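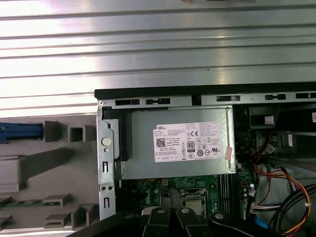

Demo notes, September, written up at the bench with cold coffee

OK, getting this down before I forget it all. The Desora people came through this afternoon for the open day, plus a few from Trernska who weren't on the list but were very welcome (more badges next time, Gervasio had to write theirs on masking tape). We ran the PC teardown cell for them three times. Two good runs and one I'd like to pretend was good.

Setup was the same as in rehearsal: Dell desktop, cover off, wrist camera feed up on the big monitor so people at the back could follow along. I'm so glad we did the monitor! Everybody watched that and barely looked at the arm. One guy from Trernska stood there reading the power supply label off the screen out loud, 80 PLUS logo and all, and then wanted to know if the robot reads it too. Not yet. We only use the label as a landmark for lining up, and I told him so. Abla thinks reading it would be a week of work. I think she's being generous, but it's her week.

Run 1: fine. Arm came in over the board, found its pose, did the approach on the power supply latch and let go when I asked. Slow, though. I'd left the speed at 10 percent from the morning checks and didn't notice until somebody asked if it was thinking.

Run 2: better, sped up. Lots of phones out.

Run 3: the overhead lights. Somebody (me) turned on the second bank so the visitors could see the bench, and the localizer went off hunting on the shiny metal. It sat there wobbling over the chassis for a good long while, then I hit stop and talked about safety for a bit, which people seemed to like more than the teardown. Lights off, re-homed, and by then it was time for sandwiches.

Questions I couldn't answer and said I'd email about:
- what happens with cases where the latch is already broken (Desora, the tall woman, get her address from Gervasio)
- can it deal with the cables. I said "we go around them," and she gave me a look. Fair enough. That black bundle down by the fingers makes me nervous every single time.
- cost per unit. Ha.

Abla's note, copied from the whiteboard before it gets wiped: check gripper screws after every demo day, fingertips first. I did them just now and they're snug.

To do before the Saavedra visit:
- tape over the switch for the second light bank
- put run speed on the start screen in big letters
- ask Brenden for a second desktop of the same model, I don't want to keep working the same latch
- save the run 3 log somewhere sensible, Gervasio wants to go through it with me in the morning

Sandwiches were good. There's a tray left in the fridge, help yourselves.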